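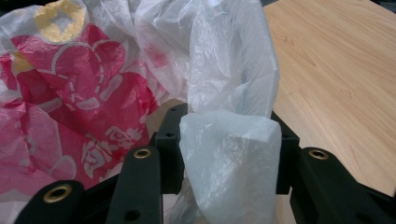

Ticket reopened. Kitchen scale, Maurya flat-top model, bought from the Cetitz outlet in Tokuvville. The complaint is unchanged from last time: the reading climbs while nothing is being added. I put 2,000 grams of flour on it, went to find the yeast, and came back to 2,011. I have reread your reply, which suggested that I "ensure the item is stationary." Flour is fairly good at this. I have also now tried it with the sort of thing I weigh on a normal day, meaning plastic bags, the white see-through kind and the crumpled pink-and-white printed kind, on the wooden table where I do all my baking. Bags like that weigh next to nothing, and the scale found a way to disagree.

Status when I opened this: Awaiting customer. Status now: Customer has arrived.

What I have done so far, in order, so we don't have to do it again:

Changed the batteries. New ones, from a sealed pack. No difference.

Changed the batteries again, because the second reply told me to change the batteries.

Moved the scale away from the fridge, the microwave and the window. It now lives at the far end of the table, where it drifts in peace.

Held the UNITS button for 20 seconds to reset it. The display showed four dashes, then went back to grams. I don't know if four dashes is good. The booklet covers two dashes (overload) and three dashes (low battery) and stops there.

Ran the calibration from page 6. It asks for a 2,000 gram weight, which is not included. I borrowed a proper one from the bakery supply counter. Calibration finished with PASS. Weight left on the platform: 2,000 at first, then 2,003 after a few minutes, then 2,011, where it stopped. It always stops at 2,011. I've grown a little fond of the number.

Update, same evening

Let it sit switched on with nothing on the platform. It held zero for 47 minutes and then turned itself off, even though auto-off was disabled in the menu. I'm not opening a second ticket for that. Please consider it a bonus.

Then I tried the light stuff. A folded plastic bag read zero, which is fair. Two of them read 11 grams after a wait. So the extra 11 doesn't seem to care what is on there, as long as there's enough to wake it up. To me that sounds like something creeping in the sensor or the software, and nothing to do with how I put flour down.

Update, next morning

Support asked for the firmware version. For anyone else looking: hold TARE while you press power, and let go when the screen goes blank. Mine says Grirkov 1.4. Support then asked whether I had installed Grirkov myself. I had not. I wasn't aware that a kitchen scale could be talked into running anything, and I would have left it alone — I make bread.

Update, afternoon

Got a reply from a second person on the support desk, and a useful one. There is a setting in Grirkov 1.4 called HOLD ASSIST. It is on by default and is meant to steady the reading when you pour slowly. Steps as given to me:

1. Scale off, platform empty.
2. Hold TARE and UNITS together, then press power.
3. Press UNITS until the screen says HA 1.
4. Press TARE once. It should change to HA 0.
5. Turn it off, take out the batteries, wait a minute, put them back.

Step 3 took me three tries. The menu goes past HA 1 quickly and there is no going back, so you have to start over from step 1.

Result: borrowed weight on, 2,000. After half an hour, 2,000. Flour, the same. Two bags, zero, as nature intended.

Auto-off still kicks in at 47 minutes with the setting disabled. I was told this is "a known preference." It isn't mine, but I can live with it.

You can close the drift part. Please leave the ticket open for the booklet, which should mention HOLD ASSIST somewhere and should say what four dashes means. I would still like to know.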